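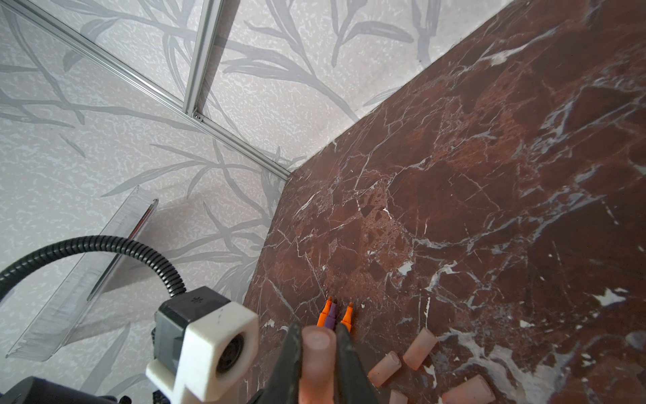 Reddish-brown marble against a wallpaper of soft gray leaves.

The Trouble With "Timeless"

22/06/2019

I have been trying to find out what people mean when they say a room is timeless, and I am ready to report that they mean it was finished recently.

The word is everywhere. The spring catalog from Vostix uses it for a faucet, a rug, two kinds of grout and a bathroom mirror with a clock in it. The showroom at Tridby, out on the Stolunstead road, has a whole section under a sign that says Timeless Living, and last December the section was moved to the back of the store and everything in it was replaced. The sign stayed up. I asked the saleswoman where the old timeless things had gone and she said they were on clearance, and would I like to see them.

I did want to see them. They were fine. There was a white cabinet with a little molding around the door, and a brass lamp that two years earlier I would have been told to throw out because it was brass. The cabinet was marked down 30 percent. Nothing had happened to it except that the people who sell cabinets had changed their minds.

My complaint is with the advice, more than with the cabinet. Anyone who has redone a kitchen or a hallway knows it by heart. Avoid trends. Pick neutrals. Think of the next buyer. It sounds like something a careful aunt would say, so it gets repeated, and it is almost never checked. Which neutrals? In my parents' house the neutral was beige, and it was so safe that the carpet, the sofa and the phone all matched. A person who now walks into a beige house says, oh, we'll have to do something about the beige.

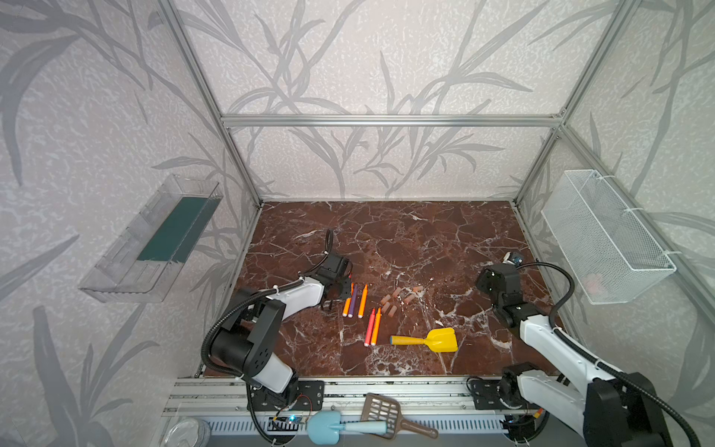 Then there is the next buyer, who seems to be running a lot of homes he doesn't live in. I know couples who have spent eight years with a bathroom neither of them likes, on behalf of this man. He can't stand color. He wants two sinks. He will knock thousands off his offer if he sees a patterned tile. I have bought two houses in my life, and both times I looked at the roof, the street and the price, and didn't think about the tile until I had the keys. Then I changed it, as I would have done no matter how tasteful it was.

I'm told there are numbers behind all this. There is always a number. A flyer from Krajewska, a remodeling outfit that has been working its way through our neighborhood, says a "classic" kitchen returns 78 percent of its cost at sale. I called to ask how they knew. The man on the phone was friendly and said it was industry data. I asked which industry, and he said the industry. Even if I take the figure as gospel, it means I spend the money and lose 22 percent of it, and get a kitchen picked out by the average of everyone else. I have heard better pitches from people selling raffle tickets.
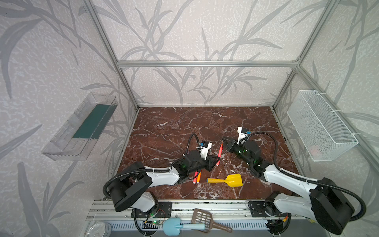

The deeper problem is that any rule about what lasts has to be written by someone standing in a particular year, looking at what he already likes. Stone is supposed to last, and as a material it does. As a fashion it comes and goes like anything else. Botanical prints get the same treatment: old-fashioned, then fresh, then everywhere, then old-fashioned again. Put the two together, a reddish-brown marble with white veins running all through it and pale walls covered in long gray leaves, and you can hear the verdict change depending on who walks in. One visitor will say it's too busy. Another will say the gray calms down the red. Both will say it with great confidence, and in ten years they may well have traded places. I wouldn't bet a dollar on which of them is timeless.

People who defend the advice usually retreat to a smaller claim. All right, they say, nothing is forever, but some choices age more slowly. Maybe so. I have never seen anyone keep score, though, and I suspect that what ages slowly is mostly whatever was well made and left alone. The ugly green tile in my dentist's building has been there so long that people now come in and take pictures of it. It was certainly a trend when it went up. It survived because the owner was cheap.
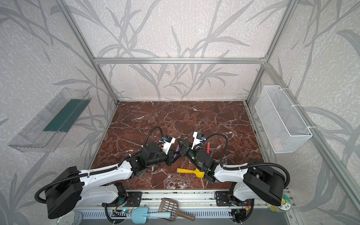

Veined marble below, reed-like leaves on the walls.

That suggests a different rule, and I offer it with the same lack of evidence as everyone else in this business. Buy the thing you'd be glad to look at on a bad morning. Pay for decent hinges. Then stop reading catalogs for 24 months and see whether you still hate the hallway. If you do, paint costs less than a consultation, and the next buyer can get his own.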